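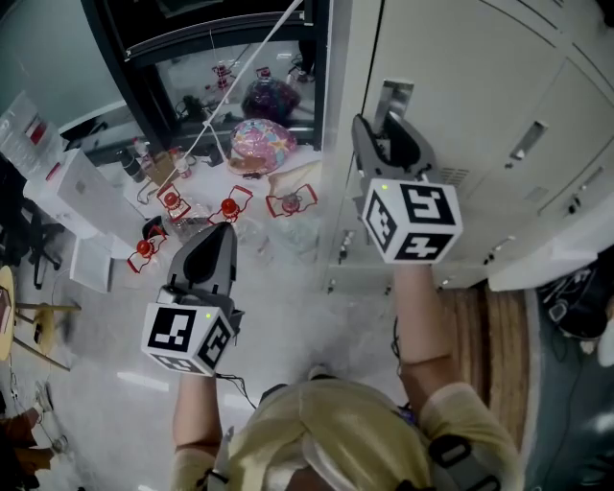

By the tall cabinet, one hand up near the door handle.

Tidying up after other people: Clémence Lebrun on clearing houses, keeping letters and why the kitchen goes last

Clémence Lebrun picks up on the second ring and she is already talking to somebody else. Something about a van. Then she's back. "Sorry. Go. I've got until the kettle boils and then a bit."

Lebrun clears houses. Other people's, mostly after a death, sometimes after a divorce or a move into one room somewhere smaller. She has been at it long enough to have opinions on cardboard. Her outfit is called Custetier, which was her grandmother's maiden name, and it is her, a van, and 2 part-timers who also play in the same band and so are never free at the same time as anybody else.

How did it start? Not with a plan. Her aunt's place in Hebden, a narrow house on a hill, four floors if you count the cellar. "My cousins flew in, looked at the cellar, flew out again. I don't blame them. I had the month of October and no job so I did it." She did it badly, she says. Started with the photographs. "Never start with the photographs. I lost a whole week on the rug looking at people in hats."

What does she start with now?

"Bathroom. Nobody cries over a bathroom cabinet. You get one room finished, door shut, and the family can see that it's possible. Then linens. Then the hall closet, which is always worse than you think. Coats have pockets."

Pockets come up a lot. She checks every one. Bus tickets, mints, a folded ten, once a tooth in a twist of tissue paper (a child's, she kept it aside for the daughter, who was very pleased to get it). She also opens every book and shakes it by the spine. "People who grew up without banks, they put things in books. And in the flour. I've found nothing in flour for years but I still look."

The kitchen goes last. I asked about that because every guide I'd read said to do it early, get rid of the expired cans, easy win. She was firm about it. The family needs somewhere to stand, she says, and something to drink from. "You leave four mugs and a pan. People come round, neighbors, the brother who isn't speaking to anyone. They all end up in the kitchen. If you've packed it they stand in the yard and argue."

Arguments are a big part of the job it seems. Rarely over money. Over a colander, a sewing tin, a dog's bowl when the dog died in the nineties. Lebrun has a system, sort of. Everyone gets a roll of colored stickers and an afternoon. If a thing ends up with two colors on it she puts it in a separate box and won't talk about it until the end. By then, she says, one of them has usually stopped wanting it. And if not? "Then they've had a few weeks to practice what they're going to say to each other. It comes out nicer."

Kettle. A pause, some clanking.

We got onto letters. She is strict about those - they are never thrown out on the first pass, not even the dull ones. She bundles them by handwriting, doesn't read them, hands them over. "I'm asked to read them all the time. Can you just see if there's anything bad. No. I'll carry your piano down the stairs but I won't do that."

Does she carry pianos? "I know who to call."

I wanted to know about the things that don't have an obvious home. Half used paint. Medals. A freezer full of somebody's soup. The paint is a headache, the medals she photographs with the box they came in and passes to whoever in the family asks the most questions. The soup she's thought about. One woman took all of her father's soup home and ate one a week through the winter, labels and all, leek, leek, something brown, leek. Lebrun thinks that's about the most sensible thing any client has done.

She's less soft on storage units. "A storage unit is a house you haven't cleared yet, and you're paying rent on it." She'll help fill one if asked but she makes people write down a month when they'll come back to it and tape the paper to the inside of the door. Most do come back. Some ring her to say they've moved it to a second unit, and she sighs at them.

And the furniture? Harder every year. Big dark wardrobes, dining sets for eight, nobody has the ceilings. She used to send the good pieces to a dealer, now she asks the street first. A card through the doors either side, come at four, bring a friend to lift. A dresser that went three doors down is still in use, she's seen it through the window, full of toys.

Her own house, I asked. Is it tidy?

Long laugh. "It's terible. I have a whole drawer of other people's keys. No idea what they open." She's been meaning to go through it. She's also been meaning to write her own list, who gets what, and has got as far as the good knife and the bike.

Then the van again, somebody at the door, one of the bass players apparently. She told me to check my coat pockets and hung up. I did, later. A receipt and a button.

Recent items
Kikudlow: a small town swaps its garden tools
How to pack a china cabinet without tears
Garkska and the long road to a decent mattress
What we kept: readers' letters, part 2
Moving a parent into one room

Contact the editors | Copyright, all rights reserved | Back to top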